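Student Project Report: Upkeep of the Two-Arm Laundry Cell
Project Batside, August 2026

1. Purpose

The Batside cell loads clothes from a basket into a front-loading washing machine. It was built by an earlier student group and the arms were supplied by Susik. Our task in this project was to set up the cell again after it was moved to the ground floor, and to write a care routine which the next group can follow.

2. Setting up

First we fixed the position of the washing machine, as all taught positions depend on it. The base of the arms was then levelled and bolted. We allowed a play of up to 4 mm at the basket, and this was enough for the grippers to find the cloth.

Each wrist has a camera held near a green mounting band. In July the right band had become loose and the camera turned a little during fast moves. We cleaned the band, tightened it and repeated the calibration with the Alaoui board. The cable plug must be pushed in fully before the band is closed.

3. Pick test

For the test we used a red garment with white parts, which is heavier than the towels used before. The left gripper pinches the cloth at the basket and the right one waits open over the floor.
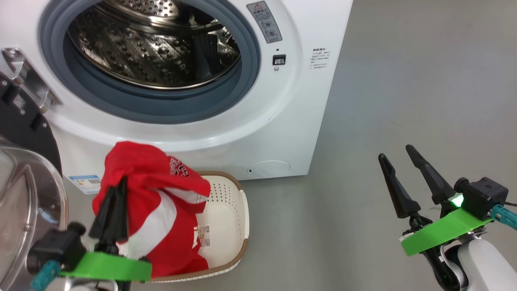 4. Care of the fingers

The black finger tips collect lint. We wipe them every 200 picks with a damp cloth and check them for cuts. After 1000 picks the tips are changed in pairs, left and right arm on the same day. The closing force must be set again after the change, otherwise thin fabric slips.

5. Open points

The Stustia control software still stops with error 9 when an arm is moved by hand during start. A restart clears it. We could not find the cause in the time we had, and the log files are stored with this report.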